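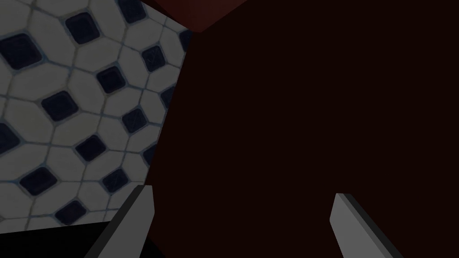 Two marriage entries for the same couple in the Kadia register?

fotis_katsaros
OK, I am far too excited about this one! Kadia parish book, February, entry 14: Anna of Pasonar marries a miller. Then 40 pages on, same bride, same groom, same dowry of 18 silver pieces. Did they really marry twice?

Raghav_S
Lovely find. My bet is a betrothal first and the church wedding later. The clerks at Pasonar used one word for both and it drives me up the wall.
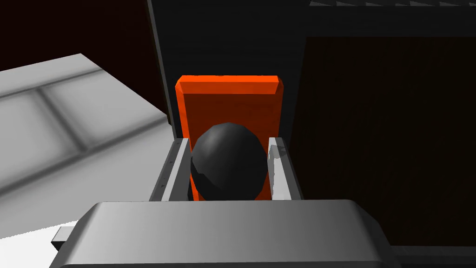

Black sphere between the two fingers

millers_daughter
Don't agree, sorry. A betrothal wouldn't list the dowry as paid. I think the second one is a fair copy by a new priest. Check the handwriting!

fotis_katsaros
Handwriting is different, yes!! But so are the witnesses, and a copyist wouldn't change those, would he?

Raghav_S
He might if the first pair had died. Still say betrothal. Fotis, does the Pai estate roll go back that far? It's 520 leaves and a joy to read once you get used to the ink.

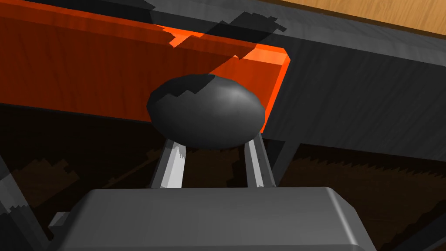

Re: Two marriage entries

millers_daughter
Pai roll starts too late, I've been through it. Try the Fivunside court book, they fined people for skipping the banns. I'd love to be proved wrong here.

fotis_katsaros
Ordering the Fivunside scans tonight. Will post whatever I get, even if it's just fines for stray pigs.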